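Wevalau small things set, README

Bedroom clutter sorting, the odds and ends that end up on a bed. Put together by Leire Bravo, text by Damir Dimitrov. Last edit March 16, 2020.

What's in it: puppy figure, watch strap, lighters, toy case, power adapter. Plus whatever else got tipped out of the drawer.
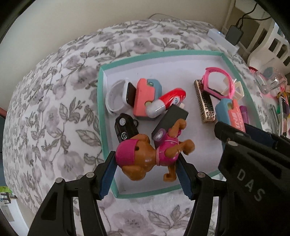 Puppy in pink outfit and cap, shallow box with the teal-green rim below.

Labels
One name per object, lower case. "lighter" covers both the purple one and the patterned one, colour goes in the notes column. Straps are "strap" even when theyre looped round something else. Piles get no label of their own.
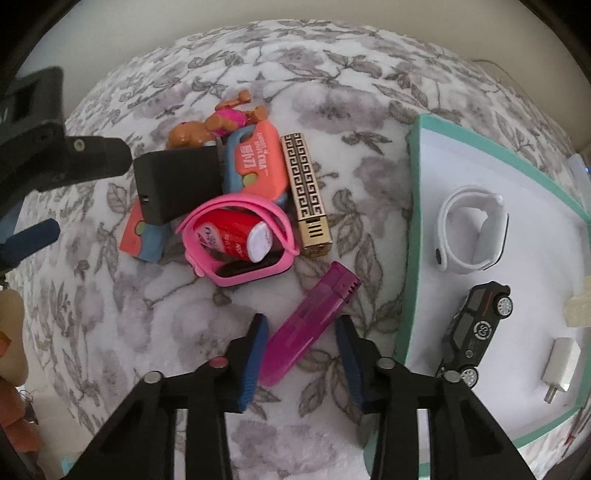
Bedding is just "bedding", don't split out the leaves and flowers. Arwel did that in version 2 and we had to undo it all.

Still to do: spelling of colour names is mixed (grey/gray), notes colunm needs a tidy. Corrections to Damir please.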